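**FOR IMMEDIATE RELEASE — Jan 14, 2025**

# Ikell opens sign-ups for its bathroom cabinet sessions (bring your half-used everything)

I'm Müzeyyen Yaman, and I run the home sessions at Ikell, which is a grand way of saying I spend my working week with my head inside other people's cupboards. I usually leave press releases to Bevan Ruddock. Bevan writes a very tidy one. But this program is my baby, so I asked if I could write it up myself, and he said fine, as long as I got the date and the price in. The date is up there. The price is coming!

Starting in April, Ikell will run a new series of evening sessions called Shelf by Shelf, all about the small cabinets in a home: the one over the bathroom sink, the one in the hallway with the spare paper goods, the narrow one next to the washer that you open with one hand held out in case something falls. We've done kitchens for years and we'll keep doing kitchens. Small cabinets have always been the thing people ask me about on the way out, though, coat already on, a bit embarrassed. So now they get their own evening.

## How a session goes

Each session runs 96 minutes. I wanted two hours, Hsiu-ying Tang wanted 90 minutes, and we tried it out with a stopwatch until we had a number that let everyone finish and still put the chairs away. There are 20 places per evening, and you work at a long table with a practice cabinet in front of you.

You bring one shelf's worth of your own stuff in a bag. Please don't sort it first! I mean this kindly. If you sort it at home, you'll bring me the nice version, and we'll have a lovely chat and learn very little. Sweep it in, tie the handles, come on over.

The first part is just emptying and grouping. Things that get used every day go to the front, things that get used when somebody has a cold go up, and refills go together in one place so you don't buy a fourth bottle of something you already own three of. After that we get to packages, and packages are where I get a little excited, so bear with me.

## Why I talk so much about pale packages

Have a look in your own bathroom cabinet tonight. I'd bet a good part of it is white, or cream, or that soft gray that was supposed to look calming in the store. Now picture it inside a white cabinet, with a white side panel, next to a white something-or-other. You reach in half asleep and you get whatever your fingers find.

Erdal Aydoğan, who teaches the Thursday group, puts it down to the front label facing the wrong way. I think he's half right. A label turned sideways is a pain, but a label that's only on the top part of a pack is worse, and once another pack is standing in front of it you've lost it completely. We argue about this most weeks and have agreed to teach both.
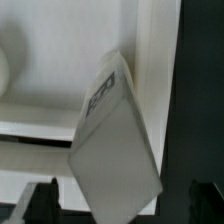

*Pale package, pale cabinet: the kind of thing we work on at Shelf by Shelf.*

So what do we do with a pack like that? A few things we'll practice together:

- **Turn the writing so you can read it from where you stand.** Lots of packs get shelved sideways simply so they fit. Try standing them up first.
- **Give soft packs a hard neighbor.** Anything that slumps wants a box or a bin beside it.
- **Put a strip of colored tape on the shelf edge.** Leave the pack alone and mark its spot. Then it can be swapped for another brand and the shelf still works.
- **Leave a gap.** One hand wide is plenty. I know, I know, you're short on space — leave it anyway.

The tape idea came from Ataberk Akyol, who helped with our test evenings and used green tape on every shelf in his apartment, including the one with the cereal. His roommates have since added notes of their own to the tape, and not all of them can be printed.

## What it costs and what you take home

A single evening is $40. The full set, which covers bathroom, hallway and laundry, is $89, and you can take the three in any order or spread them out over the season. Everybody goes home with a roll of tape, a set of blank shelf cards and the Cukeck planner, a folded sheet we made ourselves where you draw your cabinet and write in what lives where. I draw mine in pencil. I've redrawn the laundry one so many times that the paper has gone fuzzy.

We'll be in the upstairs room at the Ghaffari building, which has good light, an elevator, and a sink for rinsing out anything sticky. Parking is behind the building after six. If stairs or standing are a problem, tell us when you book and we'll set you up at the low table.

One more thing about what to bring. Please leave prescription medicine at home. We'll talk about where to keep it, but we don't want it on a shared table. Hair dryers, cotton pads, soap, spare toothbrushes, the mystery tube — all very welcome.

## Booking

Sign-ups are open now at the Ikell front desk and through the Shelf by Shelf page on our site. Groups from one household can share a place if they share a shelf (two people per cabinet, please, elbows being what they are). Gift places come in a card with a blank line for the name, and you can decide for yourself whether your sister will take that well.

Reporters and local newsletters are invited to sit in on any of the first evenings. You'll be handed a bag to sort like everybody else.

**About Ikell**

Ikell runs hands-on classes in home organizing for renters and owners, with evening and weekend sessions in kitchens, closets and small storage.

**Press contact**

Bevan Ruddock, Ikell, upstairs at the Ghaffari building. He answers faster than I do.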